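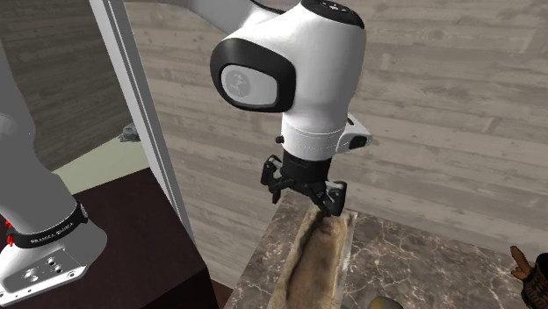

Home | Forum | Borders and Beds | Search

Cutting back catmint in July

gemside_plot: Mine has flopped over the path and gone brown in the middle. Is it too early to shear the lot? I've got 80 plants along the drive, so I'd rather do it once.

Iman Lahlou: Not too early. Take it down to a hand's width and water well. You should get a second flush by September.

Fliltard: I wouldn't shear it all. The bees are still working mine from seven in the morning. Do half now and half in three weeks.

gemside_plot: Half would look odd along a drive.

Fliltard: Every other plant, then. It fills in.

Gion Rüegg: I cut every other one last year and the tall ones fell on the short ones. Never again. Whole row, sharp shears, no feed. We're at 480 metres and it still came back.

Iman Lahlou: Agree on no feed. It only makes it floppier.

Fliltard: Depends on the soil. On our sand it needs something, even a bit of compost.

gemside_plot: Heavy clay here. I'll do the whole row on Saturday and leave the clump by the shed for the bees.

Print this thread | E-mail this thread

Recent topics
Salvia leaves turning yellow
Plindbridge plant swap: what to bring
Growing scabious from seed
Kırmızıgül rose, black spot again
Edging for a gravel path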